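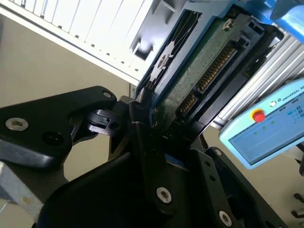
Ramesh Thakur wrote that the drive swap demonstrations were coming back from review with the same fault on nearly every one, and he wanted to know if the arm or the people teaching it were to blame. His message opened this ticket.

Ticket 1247
Project: Dremen, drive handling
Opened: 7 Jan 2018
Assigned to: Ritu Kandpal
Status: open, waiting on retest

Reported problem

In hand-guided teaching, the operator moves the arm through the swap while freedrive is on. When freedrive is released, the arm settles and the carrier twists a little in the fingers. Playback then repeats the path as recorded, but the carrier arrives at the bay at the wrong angle and catches on the guide. Ramesh says the same operators had no trouble in December.

Set checked: 132 demonstrations, all hand-guided or remote. Review rejected 74 of them for angle at the bay.

Entry 1, Ritu Kandpal

Checked the payload setting first. It was still the value for the bare gripper. The fingers plus the bracket are heavier than that, so the arm sags when freedrive comes off. Entered the new mass and center of gravity from the Kornevgate sheet. Arm now holds position on release with nothing in the fingers. With a carrier in the fingers there is still a small twist.

Entry 2, Ritu Kandpal

Looked at the grip itself. Operators are closing on the carrier wherever the fingers happen to land. If the plates meet the carrier off its balance point, it turns under its own weight as soon as the arm tilts. Asked everyone to grip at the same place and to pause before lifting. Have not marked the fingers yet. Tape was suggested, but it may change the friction and I don't want two changes in one test.

Entry 3, Shivam Bhatt

I did a short run by remote control with the Gistasent controller to take my hands off the arm. The twist is smaller, but it is there. Two other things came up:
- The controller keeps sending small wrist rotations when I think I am holding still. Dead band was set to zero. I raised it to 2 degrees for the wrist only.
- Gripper close is logged late compared with the arm position. On slow moves it doesn't matter. On fast ones the log has the arm already lifting before the fingers report closed.

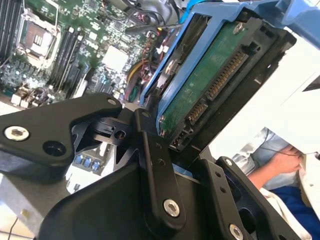
Couldn't the late close be the gripper driver and not the log? Ankit Kashyap asked this after reading entry 3. He had seen the same delay on another cell when the driver was polled too slowly, and there it went away when the poll rate was raised.

Entry 4, Ritu Kandpal

Ankit was right about the polling. The driver was reading finger position on the slow loop. Moved it to the same loop as the arm position. Close and lift are now in the right order in the log, including on the fast moves.

This does not explain the twist. Keeping it as a separate item so it doesn't get closed by mistake.

Entry 5, Ritu Kandpal

Vandana Bhatia asked if the rejected demonstrations can be kept. My answer for now:
- Hand-guided ones recorded with the old payload: leave out. The sag is in the path and can't be taken out afterward.
- Remote ones with the late close: keep the path, correct the close time by script. Shivam has the script.
- Anything where the operator stopped and regripped partway: keep in its own folder. Vandana wants these for the recovery training.

Entry 6, Shivam Bhatt

Script is in the shared folder under Sachdeva. It does not touch the original files. Please don't run it on anything recorded after the polling change or the close will be moved too early.

Still to do

Retest hand guiding with the new payload and a fixed grip point, same operators as before.
Save a second payload value for gripper plus loaded carrier, and switch to it after close.
Ramesh to confirm which finger pads were fitted in December. The part number is missing from the change log.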